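Stellham College
Food Preparation Science
Unit 3: Steam as a Heating Medium
Notes by Mohandas Sundaram, revised November

Reading for this unit: Ouazzani, chapter on phase change, and the steam table at the back of the Irnow data book. Bring a calculator to the session. The lab sheet is issued separately.

3.1 Scope

Unit 2 dealt with heating in water and in dry air. In both cases the medium gives up heat by cooling down. Steam at atmospheric pressure gives up most of its heat by changing phase, at constant temperature, on the surface of the food. The result is a high rate of heat transfer at a moderate temperature. These notes cover the atmospheric case only. Pressure cookers and combination ovens are left for Unit 4.

3.2 Terms

Saturated steam: water vapor at the boiling temperature for the pressure it is under. At sea level this is 100 °C.

Wet steam: saturated steam that carries fine droplets of liquid water. The white cloud above a pot is made of these droplets. Water vapor itself can't be seen.

Superheated steam: vapor heated above its boiling temperature. It isn't produced to any useful extent in an ordinary pot with water in the bottom.

Latent heat of vaporization: the heat needed to turn a unit mass of liquid at the boiling temperature into vapor at the same temperature. For water at 100 °C use 2,257 kJ/kg. The same quantity is released when the vapor condenses.

Condensate: the liquid formed when vapor gives up its latent heat.

3.3 Why condensation transfers heat quickly

Consider one gram of steam meeting a dough surface at 20 °C. On condensing it releases 2.26 kJ. The resulting gram of hot water, if it then cooled all the way from 100 °C to 20 °C, would release a further 0.34 kJ. The phase change supplies by far the greater share.

Air at 100 °C has no comparable store of heat. A gram of dry air cooling through the same 80 degrees gives up 0.08 kJ. A hand can be held briefly in an oven at 100 °C, while steam at that temperature burns at once. Treat every lid as a hazard and lift the far edge first.

Condensation also removes vapor from the layer next to the food, and more vapor flows in to replace it. The colder the surface, the faster this happens. Heat transfer is therefore greatest in the first moments and falls off as the surface approaches the steam temperature. After that the rate is set by conduction inside the food, and raising the heater power does nothing for the cooking time.
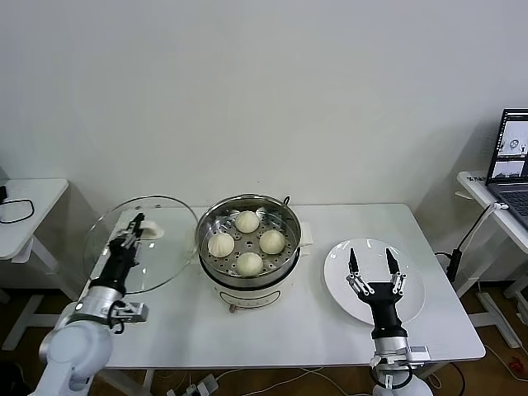 The second point is the one students most often miss in the lab report. A vigorous boil and a steady moderate boil both hold the chamber at the same temperature, provided that the chamber is full of steam. The vigorous boil uses more water and throws more droplets against the underside of the food. Set the heater to full until steam leaves the lid vent in a continuous stream, then reduce it until the stream is just maintained.

3.4 Air in the chamber

When heating starts, the chamber is full of air. Steam displaces it, but mixing occurs, and any air that remains lowers the temperature at which the vapor condenses. The food surface then sits in a mixture at something less than 100 °C. Air also collects as a thin layer at the condensing surface and slows the arrival of fresh vapor.

Two practices follow. The vent must stay open, and timing should start when the vent is running steadily and not when the heater is switched on. If the lid is lifted partway through, cold air enters and the chamber must be purged again. Recovery time depends on the heater power and the chamber volume. Record each lid opening on the lab sheet, with its duration.

3.5 Heat balance for a single item

Take a bun with a mass of 40 g, entering at 20 °C and leaving at a mean temperature of 95 °C. For the dough use a specific heat of 3 kJ/(kg K).

Heat required = mass × specific heat × temperature rise
= 0.040 × 3 × 75
= 9.0 kJ

Mass of steam condensed = 9.0 / 2,257 = 0.0040 kg, or 4.0 g

This neglects the heat taken up by starch gelatinization, which is small beside the other term. The condensate is equal to a tenth of the mass of the bun. Some of it is absorbed at the surface and the rest drains. A drainage path is needed for this reason, and it is the main function of holes in a steaming tray, the other being the passage of vapor.

A tray with too little open area holds water against the base of the food. The base becomes gummy and may tear on removal. A cloth or paper liner prevents sticking but blocks part of the open area, so liners should be cut smaller than the tray or perforated.
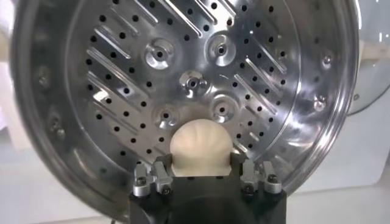
Fig. 3.1. Steamed bun in front of the perforated tray. Faint pleat lines run over the top of the dome.

3.6 Water consumption

Assume a heater that delivers 500 W to the water, with the water already at the boil.

Rate of evaporation = 0.500 / 2,257 = 0.000222 kg/s, or 13.3 g/min

Over 40 min this comes to 532 g. Part of the steam condenses on the lid and walls and returns to the reservoir, so the net loss is lower than the figure calculated. The calculated value is the safe one to use when filling. Do not fill so high that boiling water touches the tray. Contact changes the process from steaming to simmering at the base, and the results can't be compared with the rest of the class data.

A further correction applies to the heater rating. The nameplate gives the electrical input. Losses from the outer walls of the vessel come out of that figure before any steam is formed.

3.7 Conduction inside the item

Once the surface is hot, the center heats at a rate that depends on the thermal diffusivity of the dough and on the square of the distance from surface to center. Doubling every dimension of a solid item raises the time for the center to reach a given temperature by a factor of four. The mass has meanwhile risen by a factor of eight. Scaling recipe times by mass gives the wrong result.

Porous dough departs from this rule somewhat. Vapor moves through the open cell structure, condenses on colder cell walls further in, and carries heat with it. The effective conductivity is higher than that of the dense dough before proofing. Fillings have no such structure and behave as ordinary wet solids – a filled item should be timed on the filling, with the probe placed at its center.

3.8 Spacing and loading

Items on a tray compete for vapor only at the start, when the condensation rate is high. A heavily loaded tray therefore takes longer to reach steady conditions, after which it cooks at the normal rate. Spacing matters for two other reasons. Dough expands in the chamber and adjacent items may fuse. Steam must also reach the sides, where a closed gap would leave a pale wet strip with a different texture.

Leave a gap of 2 cm between items of the size used in the lab. Place them clear of the tray rim, where condensate runs down from the wall.

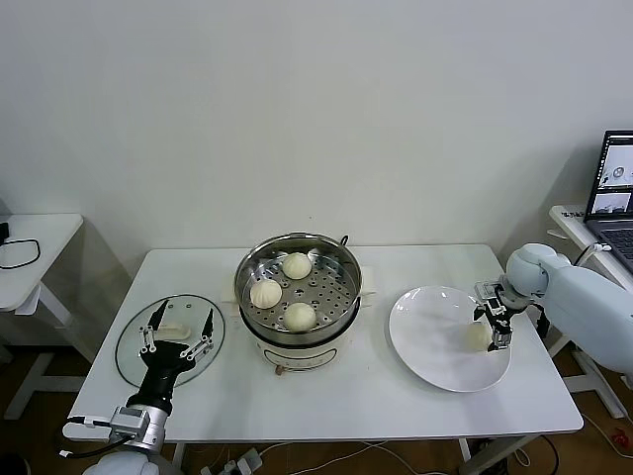 Fig. 3.2. Three buns on the perforated insert of an electric steamer. The glass lid is at left.

3.9 Lid shape and dripping

Vapor condenses on the lid as it does on the food. On a flat lid the drops grow until they fall straight down, and each one leaves a mark on a dough surface. A domed lid carries part of the condensate toward the rim. Bamboo absorbs some of it. Wrapping a lid in cloth serves the same purpose, but keep the cloth clear of the heater and the vent.

At the end of the run, reduce the heat and wait before opening. A sudden drop in temperature contracts the gas in the cells faster than air can enter, and an underset crumb will wrinkle or collapse. The Skusarness method sheet calls for a wait of 3 min with the lid tilted slightly. Use that value in the lab so that class results can be pooled.

3.10 Surface color

Steamed dough stays pale. Browning reactions of the Maillard type proceed slowly at 100 °C, and a surface kept wet can't rise above that temperature. The skin that forms is gelatinized starch with a smooth, slightly glossy finish. Yellowing, where it occurs, is usually the result of excess alkali in the leavening – check the baking soda before blaming the flour.

3.11 Altitude

The boiling temperature falls as atmospheric pressure falls. At an elevation of 500 m it is a little over 98 °C. The effect on thin items is slight. On thick ones the smaller temperature difference and the slower approach to the target at the center both add time. Correct by extending the run, as extra heater power has no effect on the chamber temperature.

3.12 Points raised in the session
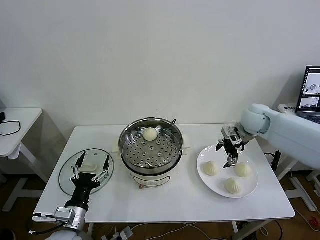

Does salting the water in the reservoir make the steam hotter?

Salt raises the boiling point of the liquid by a fraction of a degree at kitchen concentrations, and the vapor falls back to the normal condensing temperature at the food surface. It doesn't shorten the cooking time, and it leaves scale on the heating plate.

Can the mass gain of the bun be used to check the heat balance?

Only as a rough check. The weighed gain is smaller than the calculated condensate, as some of the water drains and some evaporates while the bun cools. Weigh at a fixed interval after removal and state the interval in the report.

3.13 For the lab report

Show the calculation in 3.5 with your own measured mass and starting temperature. Plot center temperature against time, with the purge period marked separately. State the reservoir mass before and after the run and compare the difference with the value from 3.6. Units go in the column headings.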